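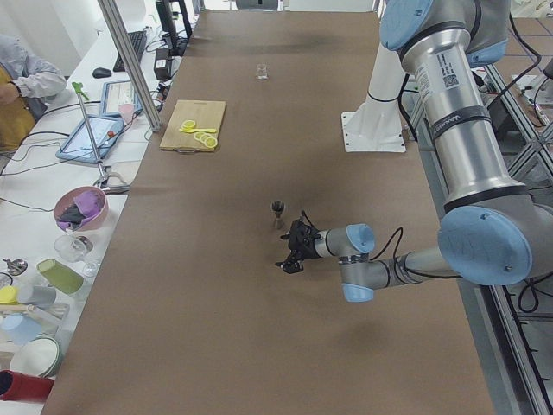 Why does the net drop in the middle during a long match when the height was right at the start?

Mostly the top cord settling into itself and the knots at the post end bedding down, plus a bit of creep back through the winch if the pawl isn't fully home. Re-measure after warm-up, not before.

February, Wednesday, second go at this

Writing the above at the top so it gets found, as it's what Carnwood keep ringing up to ask. Everything under here is the working.

Carry on from last entry. Net back on the Aaltonen posts, same net, same cord, same pulley side. Antennae left off for now, they only get in the way. Measured centre and both sidelines with the stick, wound up to height, walked off, had tea, came back after 60 minutes. Centre down. Sidelines not moved at all that I could see. So posts are not leaning, which was my first guess last time and is now crossed out.

Wound it back up to height. Another 60 minutes. Down again but much less. Third time hardly anything.

So most of the drop comes early. Matches what the hall said, first set fine, someone complains in the second, ref gets the stick out, everyone stands about.

Tried then:

Cord let right off overnight, wound up again in the morning. Drops again nearly as much as the first time. So it isn't stretch that's gone for good, it recovers when slack. Annoying. Was hoping we could just pre-stretch the thing once and send it back.

Cord wound over height, held, let down to height. Much better. Small drop only. This is what I'd tell the hall to do. Overwind a bit at set-up, leave it while the balls get pumped up and the benches go out, then let down to height and check the middle. Costs them nothing.

NB do NOT overwind with people leaning on the net. Put that in capitals on the card.

Winch
Took cover off. Pawl spring weak, pawl sits on the tooth instead of in it about one time in a few. Sounds the same from outside, click is still there, so no one would know. Then it drops into the tooth later when somebody hits the net and you lose that bit of height in one go. That's the "sudden" one they described on the phone, separate from the slow one. Two faults, same complaint. Had been treating as one.

Fitted the spring off the old Alto winch in the drawer. Slightly too long, trimmed. Works. Pawl goes home every time now, tried it till my wrist hurt. Don't like mixing parts from two makers so have ordered the proper spring, this is a stopgap. Label tied on the handle saying so.

Greased the shaft while in there. Old grease had gone like toffee. Did not grease the pawl, someone had previously and it was full of fluff off the net tape.

Handle: loose on the square. Grub screw was missing altogether. New one in with a dab of threadlock.

Knots
Whoever rigged this last used a granny on the post end of the bottom cord. Redone as a round turn and two half hitches. The bottom cord matters more than people think, if it's slack the bottom of the net flaps and a ball driven into it drops dead instead of coming back out, and the setters all moan. Cannot really test that properly in here. Threw a few balls into it at different heights with the bottom cord tight and then slack. Definite differnce by eye. Not a measurement, just writing it down.

Side tapes: stitching going at one top corner. Sewn up with the waxed thread, ugly but sound. Told them last year it wanted doing.

Balls
The Carnwood lot came in the same van. 105 on the sheet. All the Jivik indoor ones, mix of ages, some with the club letters on in marker and some so faded you can't tell. Sorting as follows.

Pile A, holds pressure overnight, round, panels down. Goes back as match or good training.

Pile B, holds pressure but panels lifting or surface slick. Warm-up only. Slick ones are a real nuisance for passing, they skid off the forearms. Wiped a few with a damp cloth and a drop of washing up liquid, dried in the rack, some came back well enough to move up to A. Worth doing the whole of B before giving up on them.

Pile C, loses pressure. Valve or bladder. Dunk test in the sink, bubbles at valve = change the valve, bubbles anywhere else = bin.

Most of C is valves. Most of the valves are from dry needles, I'd put money on it. People shove the needle in dry and at an angle. A drop of glycerine on the needle first, straight in, and turn it a bit as you push. Have put a small bottle in the bag for them with a note. It'll be lost within the month.

Pressure gauge: the Alto one reads higher than the old dial one. Same ball, one straight after the other, always the same way round, so it isn't air being lost between the readings (swapped the order to check). Don't know which one's right. Until I do, ALL readings in this book are off the dial gauge and marked D. If it's not marked D ignore it. That includes the top half of last entry, sorry.

Thought: hall is cold in the morning and warm by the evening with a crowd in. Balls pumped to the middle of the range in a cold store cupboard will be firmer by match time. Could be why the players say the match balls feel like bricks. Left two of pile A in the outside store overnight and two by the radiator, all set the same to begin with. Cold ones soft, warm ones hard, as you'd expect, but more of a gap than I thought. Then let them all sit in the same place till dinner time and they came back together. So no leak, only temperature. Advice for the hall: get match balls out of the cupboard early, set pressure once they're at room temperature, and don't touch them again between sets.

Wall test
Still going on with the one new Jivik. Up to 1,000 hits against the brick with the tally clicker, in batches over the week. Seam side fine. Surface going slightly shiny where it meets the wall, grip still ok. Pressure (D) same as at start. Brick is a lot rougher than a floor so it's harsher than real use, and it's me hitting it, so hardly a spiker. Would only compare with other balls done on same wall by same person. Next one to be done is the older type from pile A, same number of hits, then look at them side by side.

Shoulder is sore. Left hand for the next batch? No, keep it the same.

Post pads
Pads came without the top strap. Velcro on the lower ones full of fluff, picked out with a dog comb, sticks like new. Have made up one strap from the webbing roll, want to see it on the post before cutting the other. Pad has to cover the winch handle side as well and it presently doesn't, the handle pokes out where a libero chasing a bad pass would find it. Possible answer: handle comes off after winding and lives on a hook. Aaltonen handle does come off, they've just never taken it off. So no making anything. Put on card.

Card for the hall, draft
Post in sockets, both, check they're right down.
Hook top cord, then bottom cord.
Wind up over height. Nobody leaning on it.
Leave it while you do the benches.
Let down to height. Check middle, then both sides.
Handle off, onto hook, pads on.
Check middle again after warm-up.
At the end of the night LET THE CORD OFF. Don't leave it up tight till the badminton lot come in.

Not sure on that last line. If the cord recovers when slack then letting it off every night means it settles every time. If you left it tight it might stay settled. But tight all night is bad for the sockets and somebody always hangs off it. Leave line in. Ask at the next hall what they do.

To do
Proper pawl spring when it comes, take Alto one out.
Other winch, same check, haven't opened it. If one spring's tired the other will be.
Find out which gauge is right. Borrow a third??
Wash pile B.
Second strap.
Valves, order more, the packet's down to the last couple.
Measuring stick: the brass end is loose and slides up if you lean on it. Which would put the height out by itself. Glue it, then re-do the first set of centre readings as I can't swear the end was down for all of them. Sideline readings were with the same stick so same worry there.

Later. Glued the stick. Re-did first reading from slack, handle off, pads on. Drop still there, still in the middle, still mostly in the first 60. Good, so the earlier numbers can stand with a question mark by them.

Van for Carnwood not till they've a gap between home matches so no rush on the straps. Antennae to go back on before it's bagged, they're behind the door.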